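Dolores Hutchins has spent most of the past year moving a robot's hand with her own. She trains operators at Stirkico, where people steer an arm remotely so that its software can learn from the recordings. Plates in a rack are one of the tasks she gives them.

"New people go too fast," she says. "They close the gripper before they know where the rim is."

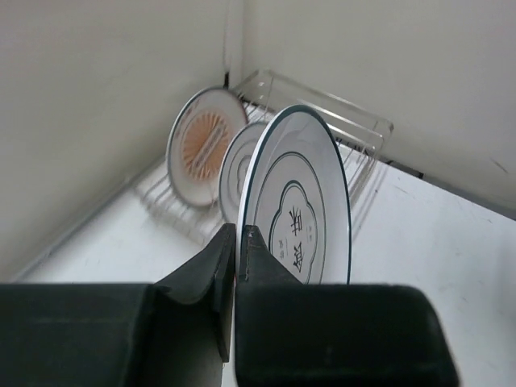 Her rule is to stop short of the plate, line up, then move in. Her team has 1438 recorded runs of the plate task and threw out 57 of them. "Most of those were me, early on," she says.

Ignacio Okafor, who checks the recordings, cares more about the pauses.

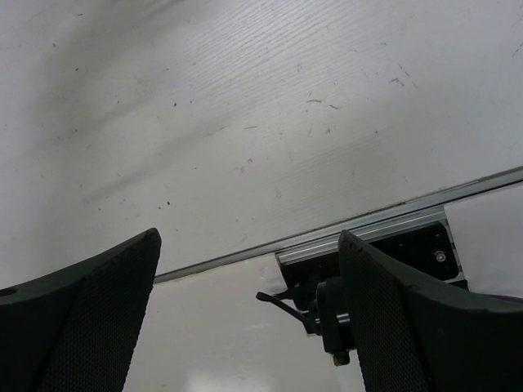
"If you wait five seconds to think, the robot learns to wait," he says. He asks operators to decide on the move first — then start recording.

Hutchins doesn't fully agree. She would keep some slow runs, at least for beginners, and the two plan to test it in October.
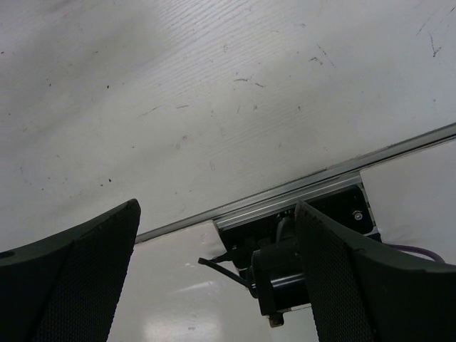 Gripper open near the edge of the white tabletop, with a purple cable at right.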